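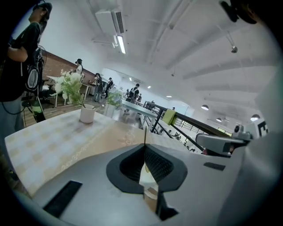
3 min read

Room Setter, Part Time
Grivine Function Rooms, Barbridge
Start: September 2019
Hours: 21 per week, in shifts of three to six hours
Reports to: Serpil Tuncer, Rooms Supervisor
Reference: BR-93

Grivine rents furnished rooms by the half day for meals, classes, meetings and family events. We are hiring one room setter for the Barbridge site. The room setter lays out tables, cloths, cups and plants before a booking, resets the room between bookings, and packs everything away at the end of the shift. The job does not include cooking, bar work or serving.

Duties

Read the layout sheet for each booking and set the room to match it. The sheet gives table positions, cloth type, chair count and walking widths. If the sheet and the customer's request differ, call the supervisor before moving anything.

Lay cloths. Checked cloths are laid so that the pattern runs parallel to the long side of the table and the drop is even on both long sides. Printed borders must be kept straight from end to end. A cloth with a stain, a burn or an open hem goes in the return bag and is written down on the linen sheet.

Place flowers and potted plants. Flowers go in plain white pots unless the customer brings their own. Where several tables are set in a line, pots are kept on the same line so that people seated at either end can see past them. Cut stems get fresh water at every reset. Leafy plants are watered once a week, away from the linen.

Set out cups. Reusable cups are checked for chips at the rim and placed last, after the cloth has been smoothed. Disposable cups are stacked on a side surface and left stacked until guests arrive. They come in cartons of 1,000, and the room setter tells the supervisor when the last carton is opened.

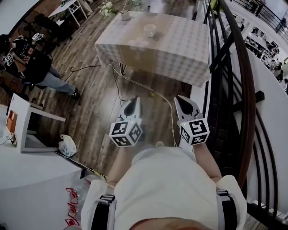
Checked cloth with white cups, Barbridge. Curved handrail at right.

Keep floors and routes clear. The floor is wooden plank, and tables are lifted by two people, never dragged. Cables that have to cross the floor are run along the wall where the length allows it. The approach to the curved handrail stays free of chairs, bags and side tables at all times, including during setup. Chairs not in use go back against the wall.

Empty trash and remove used bags at each reset. Bags are tied and taken down to the yard. They are not left beside side tables or on the stairs. 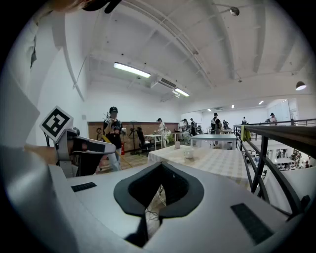 Room checks are done twice per shift, once before the first booking and once before locking up. The form takes ten minutes and covers lighting, air, floor and walls. Start with the ceiling and work down. The air conditioning unit hangs from the ceiling with a long fluorescent fixture nearby and a smaller one further back, so check the airflow and both tubes from one spot before moving on to the small recessed lights toward the back wall. Report any lamp that is out or flickering. Do not climb on tables or chairs to reach a fitting. On the walls, look for scuffs in the white plaster and for tape left behind by earlier customers. The brick-patterned section is wiped with a damp cloth only — no spray cleaner.

Requirements

Able to lift 50 pounds with a second person, and to go up and down stairs several times per shift.
Able to read a scaled floor plan.
Willing to work evenings and some weekends.
Basic written English for the linen sheet and the check form.

Useful but not required

Past work in catering, hotel housekeeping, stage setup or moving.
Experience with pressing and folding large cloths.
A driver's license. Linen is sometimes collected from our Bornthorpe store.

Training

New staff work four paid shifts with Eylül Ağca, who wrote the current layout sheets. The first two cover cloths and table positions. The third covers resets, and the fourth is a full setup from an unmarked plan. Setters are assigned to shifts alone only after the fourth has been signed off.

Pay and terms

Pay is hourly and is stated in the offer letter. Reset time between bookings is paid, including when a booking runs over. Work shoes and gloves are supplied. The contract is for one year, with a review at three months. Laundry is handled by an outside service, Erdem, and is not part of the job.

How to apply

Send a one-page resume and a short note listing the shifts you can work. Put the reference in the subject line. Applications go to Serpil Tuncer through the contact form on the Barbridge page. Applicants chosen for a trial will be asked to set one table from a plan, with cloth, cups and one pot. The trial lasts an hour and is paid at the normal rate.

Applications sent in August for the Bornthorpe opening are still on file and do not need to be sent again.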